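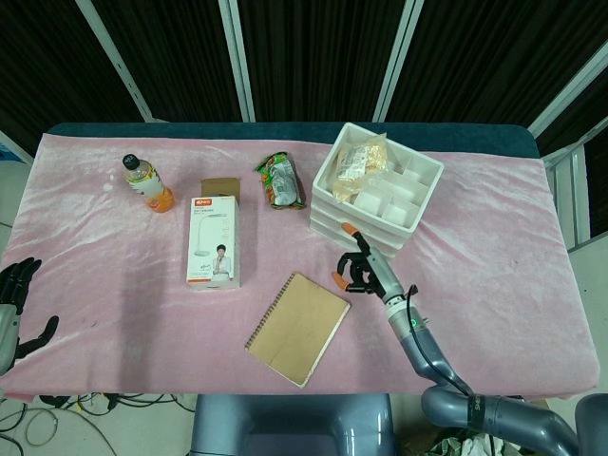 **Tidy Table, second progress report to the Kilport fund**
2023-07-19

We've had a very good quarter, and I'm pleased to say the table-clearing work has moved on further than we planned in April. Since then Pikia has made 154 full attempts at the job we described in the bid: take the odds and ends off a table and put them where they belong. It finished 80 of them without a person stepping in. Last time we had no full runs to report at all!

The things to be tidied are still ordinary ones. A notebook, a bottle of orange juice, a boxed desk lamp and a snack packet give us a fair spread of hard, soft, heavy and awkward. We work on a crushed velvet cloth on purpose, as real homes have tablecloths and throws, and anything lying flat on one is much harder to pick up than the same thing on a bare worktop.

**What works**

- Upright boxes. The lamp box is nearly always gripped first time, provided it hasn't been turned edge-on.
- Snack packets, which surprised us. The crinkles give the fingertips something to pinch.
- Telling one item from another, even when two overlap.

**What doesn't yet**

The notebook is the big one. Fingers slide over the cover and push it along, and the cloth bunches up in front of it. Yu, our grasp planner, now tries the spiral edge first, and that has helped a good deal, though it's slow. Bottles are fine standing up and poor when they lean.
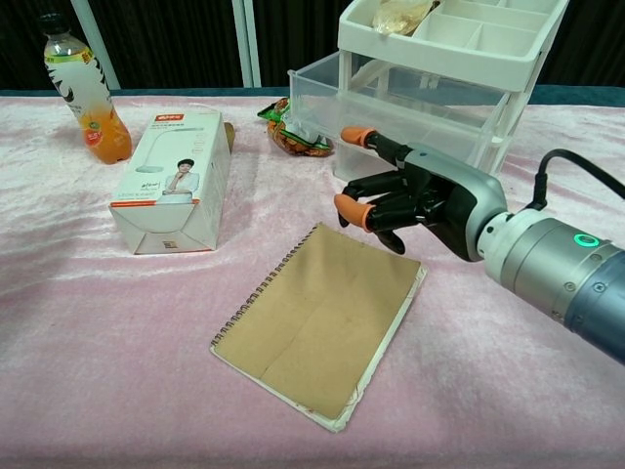
Drawers are the other sticking point. Putting something into an open compartment is well within reach. Opening a clear plastic drawer is another matter, as the depth readings go straight through the front and the hand stops short or bumps it. We're trying a small change to how Yu guesses at see-through surfaces and the first results look promising.

**Could it do this in a home or a shop?**

Not yet. A person clears the same table in a fraction of the time, and we still reset by hand between attempts. But for slow, dull evening work, such as putting strays back on a shop shelf, I think we're closer than I would have said in April.

**Money and next steps**

We have spent £2,000 on spare fingertips and cabling, and £500 remains on that line. The Grullton shelf trial is next, using the same items plus a few from their stockroom. I'd like to keep the velvet for one more round before we swap to cotton.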